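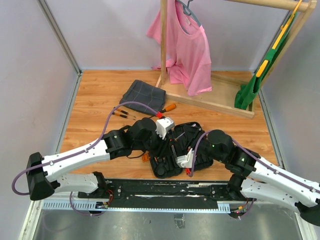 two arms over the open tool case, clothes rack at the back right

benchrat_21
OK so budget thread as promised. We need a second two-arm cell by March and I get to write the request, lucky me. Photo is the kind of layout I want to copy. Arms on a front rail, walls on the sides and back, wood-look top. Tool sorting and garments on the same table.

Quotes so far: Conis wants 900 per gripper, and we need 2 plus at least one spare. Igwe is cheaper but lead time is 33 working days and they won't hold the price. Anyone bought from either?

nistham_dan
Conis, yes. Grippers fine, paperwork slow. Ask if the wrist cable is in the quote. Ours wasn't.

pell_mell
don't copy that layout blindly. look at the purple cable on the left arm, big loop out past the elbow. you need to budget wall clearance for that or you'll be buying cables every other month

benchrat_21
Clips on the forearm tho. Seems tidy enough to me?

pell_mell
forearm yes. the loop at the elbow is what catches. right angle connectors, put them on the list now, not after

Zorica Kolev
Disagree a bit. A loop that wide is what you want on an elbow, short cables get yanked. I'd spend the money on covers at the base. There's exposed red wires and a little connector board by the left base, and more connectors at the right one. Screwdrivers on the table next to that... no thanks. Cheap to fix, so put it in as its own line or it gets cut.

benchrat_21
Good point on the covers. Adding. What about props, do people budget for those? Tool case, screwdrivers, shirts, hangers, rack. My boss thinks this stuff is free

nistham_dan
Not free. We did one order from Brandside for all the soft stuff and wooden racks, and then had to do it again. Buy doubles of anything with a molded tray, once the recesses get chewed up the tools dont seat right.

pell_mell
second case yes. second rack no, waste of table space and money

Zorica Kolev
Rack depends on the arms. Check reach to the back corner before you order one that size. Rent an arm for a week if Igwe will do it, measure, send it back.

benchrat_21
Igwe does rentals?? Not on their site

Zorica Kolev
They did for us. Ask for the service desk, not sales.

nistham_dan
fwiw we rented and the fee didn't come off the purchase. get that in writting

benchrat_21
ok list as of now: 2 grippers + spare, cable set, base covers, second tool case, one rack pending reach check. Leaving right angle connectors as optional, sorry pell

pell_mell
your funeral. post the final number when its approved

benchrat_21
Will do. Emailing the Igwe service desk at lunch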